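Prindura Hardwax Finish for Wooden Worktops and Tables, Clear Satin
Product code PR-213
Manufacturer: Karamanlidis
Supplied by: Satuson

Availability: In stock. Orders placed before 2 pm leave the Jirkow warehouse the same day, except Wednesday, when stock is counted and nothing is sent out.

Overview

Prindura is a single-pack hardwax finish for interior timber that is handled, wiped and eaten from. It soaks into the upper layer of the wood and leaves a thin wax film on top. The film can be patched locally, so a worn area beside a sink or at one place setting can be recoated without stripping the whole top.

The finish is supplied in clear satin only. Matt and tinted versions were withdrawn in July and remaining tins are sold through the clearance page.

Suitable for

Solid timber tables, desks and worktops
Veneered boards, provided sanding is kept light
Chopping block surrounds and shelving
Interior window boards

Not suitable for

Floors
Outdoor furniture
Timber previously treated with silicone polish
Surfaces in permanent contact with water

Technical data

Sheen: satin
Colour in tin: pale straw, slightly cloudy
Net weight, 1 litre tin: 872 g
Coverage: about 18 square metres per litre on planed softwood, less on open-grained timber
Number of coats: 2
Application temperature: 12 to 25 °C
Maximum surface temperature in use: 40 °C without a mat
Shelf life unopened: three years
Thinning: do not thin

Preparation

Timber must be bare, dry and free of grease. Sand along the grain, finishing with 150 grit. Finer grits close the surface and reduce uptake, which shows later as patchy sheen. Vacuum the dust and wipe with a dry cloth. Do not use a tack cloth, as the residue can stop the first coat from setting.

Fill knots and splits before the final sanding. Most wood fillers accept the finish but stay a shade lighter than the timber around them. Test on an offcut.

Application

Stir the tin slowly from the bottom for one minute. Shaking traps air and leaves pinholes. Apply a thin coat with a short-pile roller or a flat brush, working the full length of the board before moving across. Remove any surplus after fifteen minutes with a lint-free cloth.

Leave overnight with the window ajar. Apply the second coat thinner than the first. No sanding is needed between coats unless the grain has lifted.

Lay used cloths flat outdoors to dry before disposal. Cloths soaked in oil and wax can heat up and catch fire if left in a heap.

Drying and hardening

The surface can be touched after eight hours and used with care after two days. Full hardness takes two weeks. Until then keep wet cloths, plant pots and rubber feet off the top.

Cleaning and care

Wipe with a damp cloth and a little washing-up liquid, then dry. Scouring pads and metal mesh should be kept for pans; on a finished surface they cut through the wax film and leave dull rings.

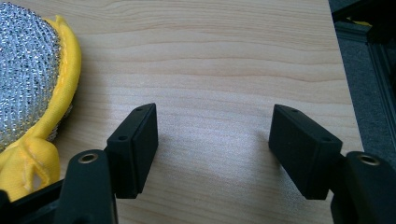 Pale timber tabletop with a metal mesh and yellow sponge scourer.

Dull areas can be revived with a small amount of Prindura rubbed in by hand and buffed after ten minutes. White heat marks are usually in the film only. Rub lightly along the grain with a white nylon pad and recoat the area.

Tin sizes

125 ml (repair tin)
1 litre
2.5 litres

Lids must be pressed down fully after use. A skin may form on a part-used tin. Cut it out and strain the remainder; do not stir it back in.

Technical questions

Evdokia Psarras, coatings desk, Satuson. Please give the product code, the timber species and any previous treatment. The batch number is stamped on the base of the tin.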